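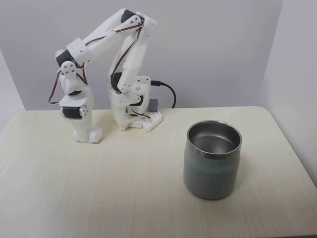
Ein Becher auf hellem Tisch

Oana Buzatu mag Tische, auf denen wenig steht. »Ein Metallbecher auf einer cremefarbenen Platte, dahinter hellgraue Wand - ich könnte ewig hinschauen!«, schwärmt sie. Zwei Becher besitzt sie in Sornolitz, mehr will sie gar nicht. »Metall nimmt jedes Licht anders an, morgens ganz kühl, abends fast golden.« Und was kommt hinein? »Tee, Stifte, im Juli auch mal Kornblumen.« Gespült wird von Hand, mit weichem Tuch. Den nächsten Tisch plant sie schon: wieder hell, 600 Millimeter tief, »und bitte ohne Schublade!«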